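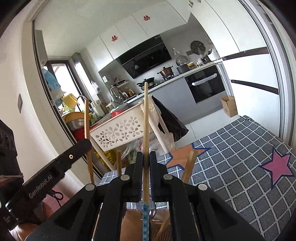

Figure 1. Chopstick pinched between the two fingers above the holder.

Home | Papers | Reviews | Contact
Sachiko Hayashi
March

4. Trial of the Trero collection kit

The Trero kit is sold by Liew as a complete package: hand-held grippers, recording software and access to a hosted review service called Sunder. We tested it on one household task, sorting utensils at a dining table, and asked whether a small lab could use the kit without writing tools of its own.

Our operators recorded 3586 clips. Utensils are a hard case for parallel fingers. The handles are thin, they lean on one another, and a small error in height brings the fingertips down on the rim of the holder. Operators were told to grip low on the handle and lift straight up.

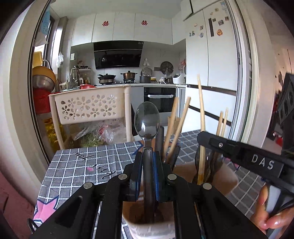
4.1 Setup and export

Pairing the grippers followed the printed guide without trouble. Export was slower. Sunder accepts batches of up to 2000 clips, so our set went up in two parts, and the second part had to be sent again after a naming conflict. Liew's support desk answered the same day - the fix was a single setting
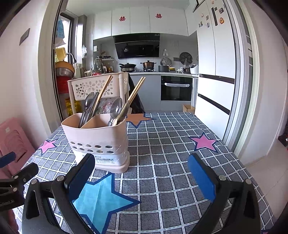 in the project file, and we did not see the conflict again. We would still like the guide to mention it. We then compared the Sunder labels with those from Pindo, the open labeling tool we normally use.
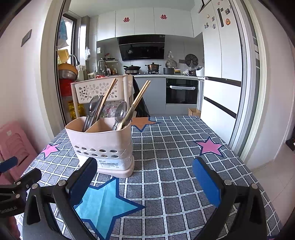 The two tools disagreed most often on where a grasp begins. Sunder marks the start when the fingers begin to close, while Pindo waits for contact. With the fingers spread wide over the table and the holder still beyond them, neither rule applies, and such moments should be labeled as approach. We relabeled them by hand before training.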